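Clestent 台所ことばカード

日本語の料理の動詞と、その例文を集めたデータです。日本語を外国語として勉強している人と、その人に教える人のために作りました。作者は Graham Pilkington です。私の母語は英語です。このREADMEの日本語に不自然なところがありましたら、それも教えていただければうれしいです。

最終更新
2019年3月27日

なぜ作ったか

私は日本語の教科書を終わりまで勉強した後で、レストラン Claleretti の厨房で働き始めました。最初の週に、「これ、さっと湯がいて、水気切って、あえといて」と言われて、ひとつも分かりませんでした。教科書には「煮る」「焼く」「切る」がありましたが、「湯がく」も「あえる」もありませんでした。辞書を引くと、「ゆでる」と「湯がく」の訳は両方とも boil でした。

それで、聞いた動詞をノートに書いて、同じ材料で言えるかどうかを料理人に聞くようになりました。このデータはそのノートから始まりました。

内容

見出し語は200語です。例文は全部で2000を超えます。見出し語は13の分類に分けてあります。たとえば「切り方」「水と湯」「油」「混ぜ方」「待つ・置く」「味をつける」などです。

「待つ・置く」は、私がいちばん時間をかけた分類です。「ねかせる」「なじませる」「落ち着かせる」「冷ます」は、外から見ると、どれも何もしていないように見えます。英語では rest ひとつで済む場合も多いので、例文を特に多くしました。

名詞は入れていません。野菜や道具の名前は、ほかによい資料がたくさんあります。

ファイル

verbs.csv 見出し語の表
sentences.csv 例文の表
categories.txt 分類の名前と短い説明
cards.pdf 印刷用のカード
CHANGES.txt 変更の記録

文字コードはすべてUTF-8です。古い表計算ソフトで直接開くと、文字化けすることがあります。その場合は、「開く」のかわりに「読み込み」を使って、文字コードを指定してください。

verbs.csv の列

列は5つです。

id 見出し語の番号。一度使った番号は、語を削除しても再利用しません。
midashi 見出し語。漢字とかなの表記です。
yomi 読み方。ひらがなで書いてあります。
bunrui 分類の名前。categories.txt と同じ書き方です。
chui 注意。空のこともあります。

漢字で書くか、かなで書くか、迷った語が多いです。「炒める」は漢字、「あえる」はかなにしました。「和える」と書く料理本も多いのですが、学習者が「わえる」と読むのを何度も聞きましたので、かなを選びました。「和える」は chui の列に書いてあります。

例文について

例文は、私が厨房で聞いた言い方をもとにして書き直したものです。聞いたままの文ではありません。人の名前と店の料理の名前は取りました。書き直した後、語学教室 Sæther の先生方に読んでいただき、不自然な文を直しました。

ひとつの例をあげます。

見出し語 しんなりさせる
例文 玉ねぎは色がつかないように、しんなりさせてください。
注意 「させる」の形で使うことが多い。火を使わず、塩だけの場合にも言う。

この例文を読んで、「塩の場合は『しんなりするまで置く』のほうが自然だ」という意見もありました。私もそう思いますので、両方の形を sentences.csv に入れました。

カードの印刷と置き方

cards.pdf は、表が見出し語、裏が読み方と例文です。両面印刷で、「短辺とじ」を選んでください。「長辺とじ」にすると、裏の文字がさかさまになります。組版には Ernivis を使いましたが、PDFだけを使う方には必要ありません。

紙は少し厚いものがよいです。薄い紙では、裏の例文が透けて見えて、練習になりません。

印刷したカードの置き場所は、段のある透明なアクリルのカード立てが便利です。上の段に「まだ覚えていない語」、下の段に「覚えた語」を入れます。前の縁が一部低くなっている形のものは、親指が入るので、カードを取りやすいです。机に広げたままにしておくと、どちらの山だったかが分からなくなります。
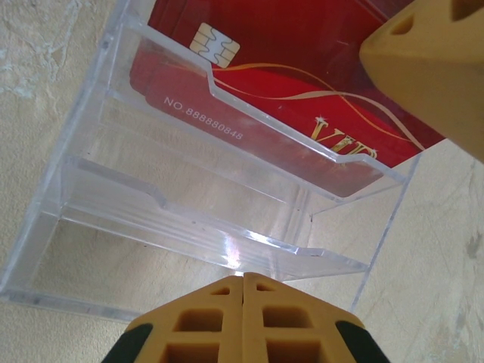
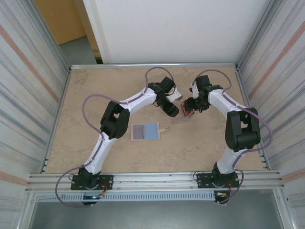 使い方の提案

ひとりで勉強する場合は、分類ごとに始めないほうがよいかもしれません。「切り方」のカードだけを続けて見ると、答えが切り方だと先に分かってしまいます。少なくとも二つの分類を混ぜることをおすすめします。

教室で使う場合、Sæther では次のようにしていました。ひとりがカードを引いて、その動作を手だけで見せます。ほかの人は動詞を言います。「刻む」と「みじん切りにする」の違いを手で見せるのは難しいので、そこで話し合いになります。先生は、話し合いが終わるまで答えを言いません。

暗記ソフトに入れたい方は、sentences.csv の id と verbs.csv の id をつないでください。暗記ソフト用のファイルは、今のところ配布していません。

分かっている問題

方言が混ざっています。「湯がく」の使い方は、地方や人によってかなり違うと聞きました。例文は Claleretti の料理人の言い方にかたよっています。

洋食の動詞が多く、和菓子やパンの動詞は少ないです。「練る」「こねる」「もむ」の区別は、まだ十分ではありません。

アクセントの情報はありません。入れてほしいという希望を何回かいただきましたが、私には自信を持って書く力がありません。書いてくださる方がいれば、列を増やします。

「とろみをつける」のように名詞と動詞が一緒になった言い方を見出し語にするかどうか、規則がはっきりしていません。今は、ひとつの動作として教える言い方なら入れています。そのため「塩をふる」は入っていますが、「皿を出す」は入っていません。

8月に分類を見直す予定です。「油」と「焼く」を一緒にするかもしれません。分類の名前をプログラムの中で使っている方は、CHANGES.txt を見てから更新してください。

直したいところを見つけたとき

見出し語の番号と、直した後の文を書いて送ってください。理由は短くてもかまいません。「言わないことはないが、自分は言わない」という意見も役に立ちます。その場合は、どの地方で育った方かも書いていただけると助かります。

新しい見出し語の提案には、例文を少なくともひとつつけてください。料理本やウェブサイトの文をそのまま写したものは、受け取ることができません。

利用の条件

授業、自習、研究に自由に使ってください。カードを印刷して生徒に配ることもできます。データを変えて配布するときは、元の名前「Clestent 台所ことばカード」と、変えたところを書いてください。カードだけを商品として売ることは、ご遠慮ください。

お礼

毎日忙しいのに、同じ質問に何度も答えてくださった Claleretti の厨房の皆さん、例文を読んでくださった Sæther の先生方に感謝します。間違いが残っていれば、それは私の責任です。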